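# 정리수납 기초 3주차: 상의와 수건 접기

트룰론(Trullon) 생활교실, 2024년 9월 14일 수업 자료

준비물은 각자 집에서 쓰는 상의 두 벌, 수건 한 장, 작은 천 한 장, 바구니 하나입니다. 바구니는 구멍이 뚫린 것이든 막힌 것이든 상관없습니다. 지난주에 나눠 드린 치수표도 가져오세요.

작업면은 밝은색이고 무늬가 없는 곳이 좋습니다. 옷의 가장자리와 주름이 잘 보입니다.

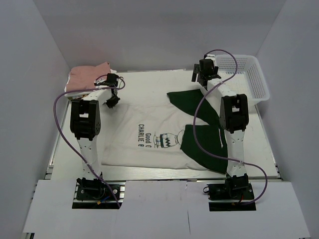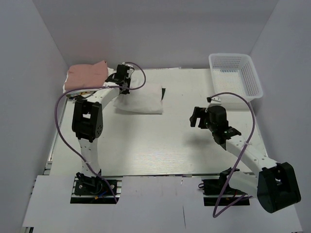
## 1. 펼치기

접기 전에 옷을 완전히 펼칩니다. 초보자가 접은 옷이 삐뚤어지는 것은 대개 이 단계에서 주름을 남겼기 때문입니다. 손바닥으로 가운데에서 바깥쪽으로 밀어 냅니다. 잡아당겨서 펴면 밑단이 늘어나므로 당기지 않습니다.

옷의 방향은 두 가지가 있습니다.

- 세로 놓기: 목둘레가 몸에서 먼 쪽, 밑단이 가까운 쪽. 작업대가 깊을 때 씁니다.
- 가로 놓기: 밑단이 왼쪽, 소매 쪽이 오른쪽. 작업대가 얕거나 옷이 길 때 씁니다. 왼손잡이는 반대로 놓아도 됩니다.

몸판과 소매의 색이 다른 옷은 처음 연습할 때 편합니다. 색이 바뀌는 선이 소매 솔기와 같은 옷이면 접는 기준선을 따로 찾지 않아도 됩니다. 단색 옷은 어깨 솔기를 손끝으로 짚어 확인합니다.

## 2. 소매 처리

긴소매는 몸판 위로 접어 넘긴 다음, 옆선과 나란하게 밑단 쪽으로 꺾어 내립니다. 소매 끝이 밑단 밖으로 나오면 한 번 더 접어 올립니다. 반소매는 한 번만 넘기면 됩니다.

두 소매가 가운데에서 많이 겹치면 그 부분만 두꺼워집니다. 두꺼운 맨투맨이나 기모 옷은 소매를 겹치지 말고 양쪽에 따로 둡니다.

## 3. 몸판 접기

1. 앞면이 바닥을 향하게 뒤집습니다.
2. 한쪽 옆선을 어깨 중간까지 접어 들입니다.
3. 소매를 2번 항목대로 처리합니다.
4. 반대쪽도 같은 방법으로 합니다.
5. 밑단에서 목둘레 쪽으로 반을 접습니다.
6. 서랍 높이에 맞추어 다시 반 또는 삼등분으로 접습니다.

글자나 그림이 인쇄된 옷은 인쇄 면이 바깥으로 나오게 접습니다. 서랍에서 찾기 쉽고 인쇄 면끼리 달라붙는 일도 줄어듭니다. 고무 재질의 두꺼운 인쇄는 한가운데를 꺾으면 갈라질 수 있으니 접는 선을 조금 옮깁니다. 그림이 클 때는 반 접기 대신 삼등분 접기를 먼저 시도해 보세요.

수업에서 쓰는 접기판(드로데오, Drodeo)의 폭은 36cm입니다. 아동복에는 너무 넓으니 판 없이 접습니다. 집에 판이 없는 분은 두꺼운 종이를 잘라 써도 됩니다.

## 4. 수건과 작은 천

세면 수건은 길이가 대략 74cm입니다. 긴 변을 반으로 접고 다시 삼등분합니다. 접힌 모서리가 앞으로 오게 넣어야 한 장씩 꺼낼 때 옆 수건이 딸려 나오지 않습니다.

냅킨이나 행주처럼 작은 천은 사등분까지만 접습니다. 더 접으면 부풀어서 세워지지 않습니다. 윗면이 울퉁불퉁하면 다시 펴지 말고 손바닥으로 한 번 눌러 줍니다.

수건과 행주는 섞어 쌓지 않습니다. 자리가 모자라면 종류별로 모서리 하나씩을 정해 둡니다.

## 5. 작업대 배치

가운데는 접는 자리로 비워 두고, 접은 것은 안쪽 벽 가까이에 둡니다. 바구니는 주로 쓰는 손의 반대쪽에 두라고 적은 책도 있는데, 이 수업에서는 같은 쪽에 둡니다. 접은 옷을 넣을 때 팔이 작업대를 가로지르지 않아서 쌓아 둔 것을 덜 건드립니다.

옷을 펼치기 전에 작업대의 작은 물건과 종이를 먼저 치웁니다. 천 밑에 들어가면 접는 동안 밀려다니고, 그대로 서랍까지 들어가는 경우가 있습니다.

## 6. 바구니에 넣기

- 세워서 넣습니다. 접힌 면이 위로 옵니다.
- 꽉 채우지 않습니다. 손이 들어갈 틈을 남깁니다.
- 그물형 바구니는 통풍이 되지만 얇은 니트는 올이 걸릴 수 있습니다. 안쪽에 천을 한 장 깝니다.
- 완전히 마르지 않은 수건은 어떤 바구니에도 넣지 않습니다.

## 자주 나오는 실수

| 상태 | 원인 | 고치는 법 |
|---|---|---|
| 세우면 쓰러짐 | 마지막 접기가 느슨함 | 삼등분으로 다시 접기 |
| 목둘레가 늘어남 | 목을 잡고 들어 올림 | 어깨 솔기를 잡기 |
| 가운데만 두꺼움 | 소매가 겹침 | 소매를 양쪽에 나누기 |
| 폭이 제각각 | 기준선 없이 접음 | 접기판 또는 두꺼운 종이 사용 |

## 과제

집에 있는 서랍 한 칸을 비우고 상의만 골라 다시 접어 넣습니다. 서랍의 안쪽 높이와 접은 옷의 높이를 재서 치수표에 적어 오세요. 접기판이 필요한 분은 수업 전에 신청하시면 됩니다. 대여료는 1000원이고 다음 시간에 반납합니다.

4주차에는 바지와 양말을 다룹니다. 청바지 한 벌을 가져오세요.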